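The Fourth Rule at Indance

The rules for the machines were taped up in the stockroom of the Indance store, ten of them on one sheet, and the fourth had always been the one that made trouble. It read: Before you lift, stop, and be sure.
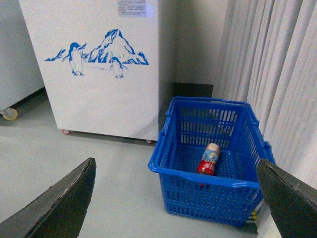
Sure of what, came the question over the headset from the Farnach office, where they had been reading the rules aloud to one another since lunch and were getting a little silly with it. Sure that the thing is there? Sure that it's the right thing? You can't ask an arm to be sure, the voice went on, you can only ask it to wait, so why not write down how long and let us all go home?

I had the chair by the curtain and a cup of tea going cold on my knee, and I said I'd think about it, which I have been saying since May. The trouble is that I wrote the fourth rule myself, on a bad afternoon after the Prultska store had its accident with the eggs (you never saw so many eggs), and I was fond of it the way you get fond of a crooked shelf you put up with your own hands. All the others had come down from Cuypers in proper binders. Rule one, keep your speed down where people walk. Rule two, the stop button belongs to whoever is nearest. Rule six, a basket with something in it is somebody's basket until a person tells you different. They were good rules and they sounded like they'd been through a lot of meetings.

So we tried it the Farnach way. I set the wait at four seconds and sent the arm toward the blue basket down by the freezer with the penguins on it, the one with the little drink lying on the bottom. It came to a halt above the floor and I counted under my breath. Four seconds is a long time when you're watching two fingers do nothing at all! I thought about my mother, who used to stand in the kitchen doorway just like that with her hand on the light switch, going over the stove and the iron and the back door in her mind before she'd let the house go dark.

"Well?" said the headset. "Is it sure?"

"It's waited," I said.

"Same thing."

"It is not the same thing, and you know it."

There was some rustling at the other end, and what I took to be a sandwich. Then the voice asked, a good deal more kindly, what my mother would have put in the rule, and I realized I'd been telling the whole story of the light switch out loud.

I said she would have put in a list. A short one. Is a hand near it, does it belong to anybody, will it hold when it's picked up, and if you can't say yes or no to every one of those, leave it where it is and call somebody over.

"Say that again slower," said Farnach. "I'm typing."

I said it again slower, and we argued over "call somebody over" until my tea was past saving, and then I took the sheet down from the stockroom wall and got a pen. The arm was still holding where I'd left it. I told it to come on home, and went to look for the tape.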